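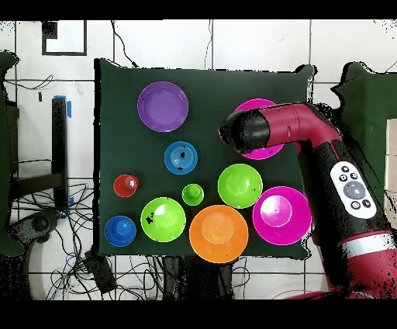
Quick one tonight, it's past 11 and I've been on my feet since breakfast. But if I don't write down what we did to the arm I'll have forgotten half of it by next month. So, notes. Messy ones.

Background for anybody new. The arm runs a bowl sorting job, picks up plastic bowls and plates and moves them where they're supposed to go. We call the whole cell Tretura, don't ask me why, it was on the door label when I started. It had been missing rims since early April. Not every time. Just often enough to make you mad.

My first guess was the gripper. Wrong. Second guess was the camera mount. Also wrong, and that one cost me most of a morning. Azucena finally leaned on the table while she was drinking her coffee and said "is this supposed to move?"

It was not supposed to move.

The table

One leg foot had backed itself out. So every time the arm touched down hard the top rocked a hair and the taught points were off after that. Cranked the foot back down, locknut on, paint mark across the nut so we can see if it creeps. Then took the felt off, vacuumed under it (so many crumbs, who is eating in there) and stretched it flat again. Clamps first, then felt, then check for wrinkles with your hand. A wrinkle under a small bowl will tip it and you'll chase that for an hour too.

Mounting bolts

Since I was down there anyway – base bolts, all of them, crosswise. Two were looser than I'd like. Used the good torque wrench, the one Tarmo hides in the bottom drawer. Sorry Tarmo.

Fingers

Pulled both fingers, wiped the faces with alcohol, put them back with a drop of the blue threadlock. Closed them slow on a feeler gauge to see that they meet evenly. They didn't. Left one was sitting slightly proud, there was grit in the seat. Cleaned it, tried again, fine. Check the seat BEFORE you bolt it up. I know this. I did it in the wrong order anyway.

Re-teaching

This is the boring part and it eats the afternoon. You jog down slow with the fingers open, get one of them just inside the rim, and stop. Look at it from the side. Look at it from the other side. Then save the point. Snežana reads the height off the screen while I squint, works way better than doing it alone. I had the speed at 5 percent for all of this, and I'd go lower with a new person on the buttons.

Wide flared bowls are easy, lots of room. The shallow ones are the pain becuase there's hardly any wall to grab, so a tiny height error and you're pushing felt.

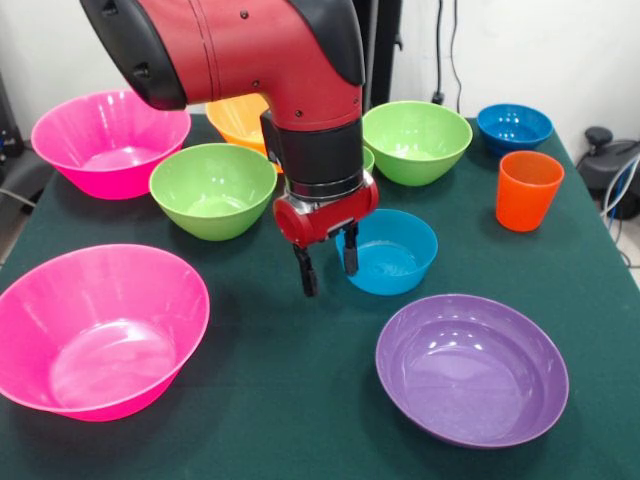

Where it's at now

Ran it until supper. 749 picks on the counter when I shut down and 6 misses, all of them on the shallow stuff. I can live with that for tonight. Agnese wants to try softer pads on the fingers, she has a sheet of something from Nokdale that she swears by. Maybe. I'd want to change one thing at a time tho.

Still to do:

Tie up the cables on the floor, I keep stepping over them.

Back up the new points to the other computer. Did it once, want it done twice.

Look at the paint mark on that foot every morning. Takes a second.

Order a spare locknut, and put the torque wrench back before Tarmo gets in.

Ok. Bed. If anybody has a trick for picking shallow bowls off felt please leave it in the comments, I'll try it.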